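경기 준비와 체중 조절 — 주짓수 입문반 수업 자료 7
Trodholm 체육관, 강사 Vivek Vashisht
월요일 10월 11일

읽기 전에

이 자료는 첫 시합에 나가려고 하는 수련생을 위해서 썼습니다. 한국어는 저의 모국어가 아니므로 표현이 조금 딱딱할 수 있습니다. 이해가 안 되는 부분은 수업 전에 물어봐 주시기 바랍니다. 초고는 Geeta Solanki 코치가 읽어 주었고, 그래도 남아 있는 잘못은 모두 저의 것입니다.

지난 수업에서는 가드 패스의 세 가지 방향을 배웠습니다. 오늘은 기술을 연습하지 않고, 시합 전 준비에 대해서 이야기합니다. 체급 선택, 체중 조절, 계체, 워밍업, 그리고 경기 후의 기록입니다.

1. 체급의 선택

처음 나가는 시합에서는 평소 체중에 가장 가까운 체급을 고르십시오. 많은 초보자가 한 체급 아래로 내려가면 유리하다고 생각합니다. 이 생각은 경험이 많은 선수에게는 맞을 수 있지만, 첫 시합에서는 거의 도움이 되지 않습니다. 첫 시합에서 지는 사람은 대부분 힘이 모자라서 지는 것이 아니고, 긴장해서 호흡을 잊어버리고 일찍 지칩니다. 물을 적게 마시고 밥을 굶은 몸은 더 일찍 지칩니다.

주의할 점이 있습니다. 도복 경기에서는 도복을 입은 채로 체중을 재는 대회가 많습니다. 그래서 집에서 잴 때에도 도복과 띠를 모두 입고 재야 합니다. 두꺼운 도복과 얇은 도복의 무게 차이는 작지 않습니다. 시합에서 입을 도복을 미리 정하고, 그 도복으로만 재십시오.

2. 체중 조절의 원칙

우리 체육관에서는 사우나, 땀복, 이뇨제를 사용하는 감량을 허락하지 않습니다. 이것은 성인반도 청소년반도 같습니다. 청소년 수련생은 감량 자체를 하지 않습니다. 한 체급 위로 나가면 됩니다.

성인이 체중을 조금 줄여야 할 때에는 야식과 단 음료를 먼저 끊습니다. 그 다음에 저녁의 밥 양을 조금 줄입니다. 단백질 반찬은 줄이지 마십시오. 물은 평소와 같이 마십니다. 어지러움이 있거나 잠을 잘 수 없으면 감량을 바로 그만두고 코치에게 알려 주십시오. 지병이 있거나 약을 먹는 분은 의사와 먼저 상담해야 합니다.

지난 7월에 Sinduvbridge에서 열린 대회에는 357명이 등록했고, 그중에서 269명이 계체를 통과해서 매트에 올라갔습니다. 나머지 사람들의 이유는 여러 가지입니다. 부상도 있고, 늦게 온 사람도 있고, 체중을 맞추지 못한 사람도 있습니다. 우리 수련생 중에서도 한 분이 도복 무게를 계산하지 않아서 경기를 하지 못했습니다. 몇 달 동안 연습한 분이라 저도 마음이 많이 아팠습니다.

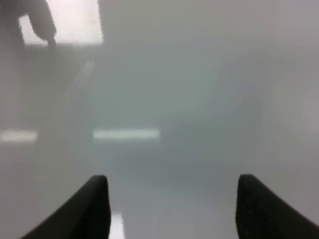 그림 1. 뿌연 회색 바탕과 검은 그리퍼 손가락 두 개

3. 계체 당일

계체 시간과 자기 경기 시간을 혼동하지 마십시오. 대진표에 적힌 시간은 예정 시간이고, 앞의 경기가 일찍 끝나면 빨리 부를 수 있습니다. 저는 수련생들에게 예정보다 2시간 먼저 도착하라고 부탁합니다. 호명을 세 번 해도 나오지 않으면 실격이 되는 대회도 있으니 규정집에서 확인하십시오.

가방에 넣을 것:
신분증과 등록 확인서
도복 상의와 하의, 띠 (여벌이 있으면 여벌도)
마우스피스
슬리퍼 (매트 밖에서는 맨발로 걷지 않습니다)
손톱깎이와 테이프
물, 바나나, 주먹밥처럼 평소에 먹던 음식
갈아입을 옷과 수건

새로운 음식은 이날 시험하지 마십시오. 카페인 음료도 평소에 마시지 않던 사람은 마시지 않는 것이 좋습니다.

4. 워밍업

워밍업은 땀이 조금 날 때까지 합니다. 순서는 가벼운 걷기, 목과 어깨와 고관절 돌리기, 브리지와 쉬림프, 그리고 파트너와 함께 하는 가벼운 그립 싸움입니다. 강한 스파링은 하지 마십시오. 끝난 다음에 오래 기다려야 하면 겉옷을 입고 몸을 따뜻하게 유지합니다.

손의 준비를 특별히 강조하고 싶습니다. 초보자는 첫 1분 동안에 상대의 깃을 너무 세게 잡습니다. 그러면 전완이 굳어서 후반에는 손가락이 펴지지도 않고 접히지도 않습니다. 손을 쥐었다가 펴는 동작을 천천히 반복하고, 그립 싸움을 할 때에는 최대 힘의 절반만 사용하십시오. 경기에서도 당길 때에만 세게 잡고, 자세가 안정되면 힘을 조금 빼는 연습이 필요합니다.

5. 경기 중의 판단

첫 시합에서는 계획을 간단하게 만듭니다. 서서 하는 기술 하나, 가드에서 하는 기술 하나, 위에서 하는 기술 하나면 충분합니다. 코치의 목소리가 들리지 않을 수도 있습니다. 관중이 많으면 저도 제 목소리가 안 들립니다. 그러므로 점수판을 보는 습관을 평소 스파링에서 만들어 두십시오.

탭은 빨리 하십시오. 팔꿈치와 무릎은 아프다고 느낄 때 이미 늦은 경우가 있습니다. 손이 잡혀 있으면 발로 매트를 치거나 말로 의사를 표시해도 됩니다. 심판이 멈추라고 하면 두 사람 모두 바로 멈춥니다.

6. 경기 후의 기록

이긴 경기도 진 경기도 그날 밤에 기록합니다. 길게 쓸 필요는 없습니다. 누가 먼저 그립을 잡았는지, 첫 점수가 어디에서 나왔는지, 언제 숨이 찼는지를 적으십시오. 영상이 있으면 이틀 뒤에 다시 보고, 기억과 다른 부분을 기록 옆에 추가합니다. 저는 옛날에 Fakhoury에서 수련할 때 이 방법을 배웠고, 지금도 같은 공책에 씁니다.

숙제

시합용 도복을 입고 아침과 저녁에 한 번씩 체중을 재서 적어 오십시오.
자기 계획의 기술 세 개를 한 문장씩 쓰십시오.
Stota 대회의 규정집에서 흰 띠에게 금지된 기술을 찾아서 표시하십시오. 수업에서 함께 확인하겠습니다.

다음 수업 준비물은 도복과 마우스피스입니다. 심판 신호를 배우고, 실제 경기 시간으로 모의 경기를 합니다. 부상이 있는 분은 점수 기록을 맡게 되니 쉬지 말고 나와 주십시오.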